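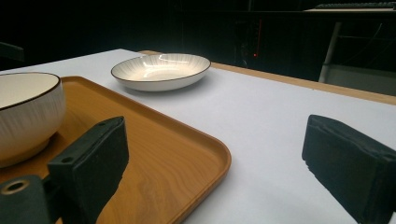

안덴 차 학교를 소개합니다

안덴은 차를 우리고, 맛보고, 차에 대해 이야기하는 법을 함께 배우는 작은 학교입니다. 애스트게이트 구시가지의 옛 제본소 건물 2층에 있고, 계단을 올라오시면 왼쪽 문이에요. 오른쪽 문은 치과입니다. 초인종은 길게 누르셔야 울립니다.

처음 오시는 분들은 대개 두 부류로 나뉩니다. 집에 선물받은 차가 쌓여 있는데 어떻게 마셔야 할지 모르겠다는 분, 그리고 이미 차를 너무 좋아해서 주변에 더는 들어줄 사람이 없는 분! 두 부류가 한 테이블에 앉으면 수업이 정말 재미있어집니다. 한쪽이 "이거 왜 이렇게 떫어요?" 하고 물으면 다른 쪽이 신나서 설명을 시작하고, 그러다 보면 설명하던 분도 자기가 몰랐던 걸 발견하게 되거든요. 저희 수업의 절반은 그런 대화로 굴러갑니다.

안덴에서는 홍차, 녹차, 우롱차, 백차, 흑차를 모두 다룹니다. 특정 나라의 다도만 가르치는 곳은 아니에요. 포르투갈식으로 레몬 껍질만 넣어 마시는 차도, 벵골 가정에서 냄비에 끓이는 우유차도, 개완으로 짧게 여러 번 우리는 차도 똑같이 진지하게, 그리고 똑같이 즐겁게 다룹니다.

어떻게 시작했나요

학교를 연 사람은 마르팅 삼파이우와 파비트라 팔라니아판입니다. 두 사람은 파이바라는 작은 찻잎 수입 회사에서 만났습니다. 마르팅은 창고와 통관을 맡았고 파비트라는 시음과 구매를 맡았는데, 점심시간마다 파비트라가 그날 들어온 샘플을 우려 놓고 마르팅에게 아무 설명 없이 마셔 보라고 했다고 해요. 처음 몇 달 동안 마르팅의 대답은 늘 "뜨겁고 갈색이다"였습니다. 본인이 이 이야기를 소개 글에 꼭 넣어 달라고 했습니다.

그러다 어느 봄, 남인도 닐기리에서 온 샘플을 마시던 마르팅이 갑자기 "이건 우리 할머니 댁 뒤뜰 같은데"라고 말했습니다. 유칼립투스 향이었어요. 닐기리의 다원 가운데에는 유칼립투스 숲과 가까운 곳이 있고, 할머니 댁 뒤에도 그 나무가 있었답니다. 파비트라는 그날 이 일을 사람들에게 가르쳐 보고 싶다는 생각을 처음 했다고 합니다. 누구나 코와 혀는 이미 가지고 있고, 거기에 말을 붙여 주는 연습만 하면 된다는 것을 눈앞에서 봤으니까요.

두 사람은 파이바의 빈 회의실을 빌려 퇴근 후 시음 모임을 시작했습니다. 포스터는 마르팅이 직접 그렸는데 찻주전자가 물뿌리개처럼 보여서 원예 모임인 줄 알고 오신 분도 있었어요. 그분은 지금도 가끔 허브차 수업에 오십니다. 모임이 회의실에 다 들어가지 못하게 되면서 독립된 공간을 찾기 시작했고, 2022년 11월에 지금의 자리에서 안덴이라는 이름으로 문을 열었습니다.

이름은 계단식 밭을 뜻하는 스페인어에서 왔습니다. 산비탈에 층층이 만든 밭 말이에요. 차밭도 그런 비탈에 많고, 한 층씩 올라가며 배운다는 느낌도 좋아서 골랐습니다. 사실 후보 중에는 "두 번째 우림"도 있었는데 지금도 마르팅은 그쪽이 나았다고 주장합니다.

가르치는 사람들

파비트라 팔라니아판
교육 전반과 시음 과정을 맡고 있습니다. 닐기리의 쿠누르에서 자랐고, 공장에서 갓 나온 찻잎의 냄새로 비 오는 날을 구분했다는 어린 시절 이야기를 수업 중에 자주 합니다. 질문을 정말 좋아합니다. 질문이 많은 반은 진도가 느려지는데, 그걸 본인은 전혀 개의치 않아요. 가장 좋아하는 차를 물으면 계절마다 답이 바뀌고, 요즘은 겨울에 딴 서리차(frost tea)라고 합니다.

마르팅 삼파이우
학교 운영과 초급 과정을 맡습니다. 물에 대해서라면 끝없이 이야기할 수 있는 사람입니다. 같은 찻잎을 서로 다른 물로 우려 비교하는 '물의 저녁'은 마르팅이 만든 수업이고, 여행을 가면 그 동네 물을 병에 담아 옵니다. 덕분에 학교 냉장고 아래 칸은 늘 물로 가득합니다.

슐리 미아
우유차와 향신료차, 그리고 차와 음식 과정을 가르칩니다. 실헷 출신 부모님 밑에서 자랐고 오랫동안 제과점에서 일했습니다. 카다몬을 언제 넣느냐에 따라 맛이 얼마나 달라지는지 보여 주는 첫 시간은 졸업생들이 가장 많이 이야기하는 수업이에요. 슐리의 반에서는 꼭 무언가를 먹게 되니 식사를 조금 가볍게 하고 오시면 좋습니다.

사티시 바르기즈
차의 역사와 산지 이야기를 맡고 있습니다. 원래 지리 교사였고, 지금도 분필을 고집합니다. 지도를 그리며 설명하는데, 사티시가 맨손으로 그리는 브라마푸트라강은 매번 놀랄 만큼 정확해요. 무역과 노동의 역사도 빼놓지 않고 다룹니다. 찻잎을 따는 사람들의 하루에 대해 이야기하는 시간은 조금 무겁지만 저희가 가장 소중하게 생각하는 수업 가운데 하나입니다.

자가디시 무르티
다구와 도예 담당입니다. 직접 가마를 쓰는 도예가이고, 학교에서 쓰는 찻잔 중 상당수가 자가디시의 작업실에서 왔습니다. 찻잔의 두께와 입술이 닿는 부분의 모양이 맛을 어떻게 바꾸는지 궁금하신 분은 꼭 자가디시의 수업을 들어 보세요. 이가 나간 잔을 고치는 반나절 수업도 가끔 엽니다. 일정은 본인 가마 일정에 따라 정해져서 저희도 늦게 압니다.

수업은 이렇게 진행됩니다

한 반은 작게 꾸립니다. 모두가 한 테이블에 둘러앉고, 강사도 같이 앉아요. 앞에 서서 강의하는 시간은 길지 않고(사티시의 역사 수업은 예외입니다) 대부분은 우리고, 마시고, 적고, 이야기하는 시간입니다.

첫 시간에는 누구나 같은 차를 마십니다. 평범한 아삼 홍차를 물 온도와 시간을 바꿔 가며 여러 잔으로 우린 다음, 각자 마음에 드는 잔을 고릅니다. 정답은 없습니다. 떫은맛을 좋아하는 사람도 있고 아주 연한 차를 좋아하는 사람도 있으니까요. 다만 왜 그 잔이 좋은지 한 문장으로 적어야 합니다. 이 한 문장이 생각보다 어렵습니다! 그리고 과정이 끝나는 날 같은 차를 다시 마시고 다시 한 문장을 적는데, 두 문장을 나란히 놓고 읽는 순간을 저희는 모두 좋아합니다.

시음 노트는 자유롭게 쓰시면 됩니다. 전문 용어도 배우지만 의무는 아니에요. 지금까지 나온 표현 가운데 저희가 아끼는 것 몇 개를 옮겨 봅니다. "비 온 다음 날 학교 운동장." "삶은 밤의 속껍질." "새 공책을 처음 펼쳤을 때." "이모가 화났을 때 끓여 주던 차." 마지막 것은 무슨 맛인지 아무도 설명하지 못했는데 그 반 사람들은 모두 고개를 끄덕였어요.
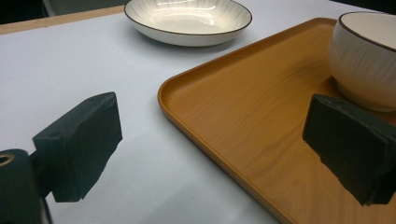 정규 과정

첫걸음 과정
차를 처음 배우는 분들을 위한 과정입니다. 차나무 한 종류에서 어떻게 이렇게 다른 차들이 나오는지, 찻잎을 어떻게 보관하는지, 집에 있는 도구로 어떻게 맛있게 우리는지를 배웁니다. 준비물은 없습니다. 집에서 잠자고 있는 차가 있으면 가져오세요. 오래된 차도 괜찮고, 이름을 모르는 차라면 더 좋습니다. 다 같이 마셔 보고 무엇인지 짐작해 보는 시간이 따로 있어요.

시음 과정
첫걸음 과정을 마쳤거나 평소 차를 꾸준히 마셔 온 분들을 위한 과정입니다. 같은 산지의 차를 계절별로 비교하고, 산화와 덖음의 정도를 구분하고, 블렌딩을 직접 해 봅니다. 마지막 시간에는 각자 만든 블렌드에 이름을 붙여 다른 반 사람들에게 대접합니다. 이름 짓기에서 제일 오래 걸립니다.

냄비와 향신료
슐리의 과정입니다. 벵골식 우유차, 마살라 차이, 카슈미르의 분홍빛 눈 차이까지 불 앞에서 끓여 가며 배웁니다. 우유를 드시지 않는 분을 위한 귀리와 아몬드 버전도 함께 만들어요. 앞치마는 빌려 드립니다.

차가 지나온 길
사티시의 역사 과정입니다. 중국 윈난에서 시작해 바다와 육로를 따라가며, 매번 그 시대와 장소에 어울리는 차를 마십니다. 읽을거리가 조금 있지만 숙제 검사는 없습니다. 안 읽고 오시면 사티시가 조금 섭섭해할 뿐입니다.

흙과 잔
자가디시의 작업실에서 진행하는 과정으로, 자기가 쓸 찻잔을 처음부터 끝까지 만들어 봅니다. 굽는 데 시간이 걸려서 다른 과정보다 기간이 깁니다. 손톱은 짧게 깎고 오세요.

설데일의 차밭

안덴에는 아주 작은 차밭이 하나 있습니다. 애스트게이트에서 버스를 타고 종점까지 가면 나오는 설데일 마을의 남쪽 비탈이에요. 이곳에서 차나무가 자랄 수 있을까 하는 파비트라의 호기심으로 시작해서 묘목 381그루를 심었습니다. 첫 겨울에는 여러 그루를 잃었고, 그다음 해에는 사슴이 다녀갔습니다. 그래도 남은 나무들은 씩씩하게 버티고 있고, 첫 새순이 올라온 날에는 수업을 멈추고 모두 사진을 돌려 봤습니다.

지금은 봄마다 수강생들과 함께 잎을 땁니다. 한 싹에 두 잎을 따는 법을 배우고, 그늘에서 시들리고, 손으로 비비고, 저녁이 되면 그날 만든 차를 마십니다. 솔직한 평가를 드리자면 첫해 차는 풀 맛이 강했고 둘째 해 차는 꽤 괜찮았습니다. 파비트라는 "삶은 완두콩과 희미한 꽃"이라고 적었어요. 저희는 꽃 쪽에 희망을 걸고 있습니다.

차밭에 가 보면 찻잎 한 줌에 얼마나 많은 손이 들어가는지 몸으로 알게 됩니다. 하루 종일 딴 잎이 말리고 나면 얼마나 적어지는지 보고 나서는 다들 차를 남기지 않게 되더라고요. 그날 저녁의 첫 잔은 늘 조용히 마십니다. 그다음 잔부터는 아주 시끄럽습니다.

저희가 쓰는 차

수업용 찻잎의 대부분은 파이바에서 옵니다. 옛 직장이어서 그런 것도 있지만(마르팅은 아직도 그곳 창고의 열쇠 위치를 압니다) 어느 다원에서 언제 딴 잎인지 묻는 대로 알려 주는 곳이어서 계속 함께하고 있습니다. 나머지는 강사들이 직접 아는 소규모 농가에서 조금씩 들여옵니다.

수업에서 마신 차는 남은 것이 있을 때 나눠 드리기도 합니다. 학교에서 차를 따로 판매하지는 않아요. 어디서 사면 좋은지 물어보시면 동네 가게를 포함해 여러 곳을 알려 드립니다. 비싼 차를 권하는 일도 거의 없습니다. 첫걸음 과정에서 가장 인기 있는 차는 몇 년째 동네 슈퍼마켓에서 파는 잎차인데, 제대로 우리면 정말 맛있습니다.

우리고 난 찻잎은 모아서 설데일 밭의 퇴비로 씁니다. 버스에 찻잎 찌꺼기 통을 들고 타는 사람을 보시면 마르팅일 가능성이 높으니 인사해 주세요.

찻장 도서관

복도 끝에 저희가 찻장 도서관이라고 부르는 작은 방이 있습니다. 차에 관한 책과 잡지, 옛 다원 지도, 그리고 졸업생들이 여행에서 가져온 차가 있습니다. 수강생이면 과정이 끝난 뒤에도 계속 이용할 수 있어요. 책은 빌려 가셔도 되고, 차는 한 번 우릴 만큼 덜어서 그 자리에서 드시면 됩니다. 대신 방명록처럼 놓아둔 큰 공책에 시음 노트를 한 줄 남겨 주세요. 이 공책이 얼마 전에 1000번째 노트를 넘겼습니다! 기념할 만한 그 한 줄은 "혀를 데어서 모르겠음"이었습니다.

가장 많이 꺼내 보는 책은 사티시가 기증한 낡은 세계 지도책입니다. 여백에 연필로 산지 이름이 빼곡히 적혀 있고, 글씨체가 여럿인 것을 보면 수강생들도 슬쩍 덧붙이는 모양입니다. 사티시는 맞춤법만 지켜 달라고 합니다.

열린 찻자리

한 달에 한 번, 등록하지 않은 분들도 누구나 오실 수 있는 열린 찻자리를 엽니다. 정원은 30명이고 미리 신청하시면 됩니다. 주제는 매번 바뀝니다. 지금까지 '감기 걸린 사람을 위한 차', '치즈와 차', '시를 읽으며 마시는 차', '할아버지 할머니의 차' 같은 자리가 있었습니다. 치즈와 차는 의심하는 분이 많았는데 끝나고 나서 가장 많은 분이 다시 열어 달라고 하셨어요. 숙성한 양젖 치즈와 우롱차, 집에서도 꼭 해 보세요.

아이들과 함께 오셔도 좋습니다. 카페인이 없는 보리차, 루이보스, 말린 과일차를 따로 준비합니다. 아이들의 시음 노트는 어른들보다 거침이 없어서 강사들이 몰래 기다리는 순서이기도 합니다.

2월에는 애스트게이트 시장 골목에서 겨울 찻자리를 엽니다. 커다란 솥에 향신료차를 끓여서 지나가는 분들과 나눠 마시는 행사인데, 컵은 각자 가져오셔야 합니다. 집에서 제일 큰 컵을 들고 오는 분이 꼭 계십니다. 꽃병을 들고 오신 분도 계셨고, 가득 채워 드렸습니다.

함께하고 싶으시다면

새 과정은 계절마다 시작합니다. 일정과 수강료는 수업 안내 페이지에 올라와 있고, 궁금한 점은 편하게 이메일이나 전화로 물어보세요. 수업 중에는 전화를 못 받을 때가 많은데, 메시지를 남겨 주시면 그날 저녁에 마르팅이 연락드립니다.

수강료가 부담되시는 분들을 위해 반마다 할인 자리를 마련해 두고 있습니다. 증빙 서류는 받지 않습니다. 신청서에 표시만 해 주세요. 졸업생들이 설데일 차밭의 봄 행사에서 모아 준 1120유로가 올해 이 자리들을 채우는 데 쓰이고 있습니다. 고맙습니다, 정말로!

건물에는 승강기가 없습니다. 계단이 어려우신 분은 미리 말씀해 주시면 1층 안뜰 쪽 방에서 같은 수업을 들으실 수 있도록 준비합니다. 알레르기가 있으신 분도 신청할 때 꼭 적어 주세요. 슐리의 과정에는 견과류와 유제품이 자주 나옵니다.

향수는 수업 당일만 참아 주시면 감사하겠습니다. 찻잎 향은 생각보다 수줍음이 많습니다. 커피를 마시고 오시는 것은 괜찮습니다. 파비트라도 아침에는 커피를 마십니다.

자주 받는 문의

수료증이 있나요?
원하시는 분께는 드립니다. 자가디시가 도장을 새겨 주었는데 그 도장이 예뻐서 받아 가시는 분이 많습니다. 공인 자격증은 아니에요.

한 번만 들어 볼 수 있나요?
첫걸음 과정의 첫 시간은 따로 신청하실 수 있습니다. 이어서 과정을 들으시면 그만큼 수강료에서 빼 드립니다.

어떤 언어로 진행하나요?
영어와 포르투갈어 반이 있고, 이 페이지를 한국어로 읽고 계신 분들을 위해 한국어 자료도 준비해 두었습니다. 졸업생 한 분이 번역해 주셨고, 그분이 가져온 하동 녹차는 찻장 도서관에서 제일 빨리 줄어드는 차입니다.

결석하면 어떻게 하나요?
같은 과정의 다른 반에 자리가 있으면 그쪽으로 오시면 됩니다. 그날 마신 차를 작은 봉투에 담아 두었다가 드리기도 하니, 못 오시게 되면 짧게라도 알려 주세요.

단체 수업도 하나요?
네. 학교, 도서관, 직장 모임 모두 좋습니다. 저희 쪽으로 오셔도 되고, 물을 끓일 수 있는 곳이라면 저희가 찾아가기도 합니다. 출장 수업은 마르팅이 그 동네 물맛을 볼 수 있다며 무척 반깁니다.

찾아오시는 길

애스트게이트 중앙역에서 나와 강을 등지고 걸으시면 시장 골목이 나옵니다. 골목 끝의 초록색 약국을 끼고 돌면 옛 제본소 건물이 보입니다. 자전거는 안뜰에 세우실 수 있어요. 일찍 도착하시면 찻장 도서관에서 기다리셔도 좋고, 주전자는 늘 올려져 있으니 한 잔 드시고 계세요.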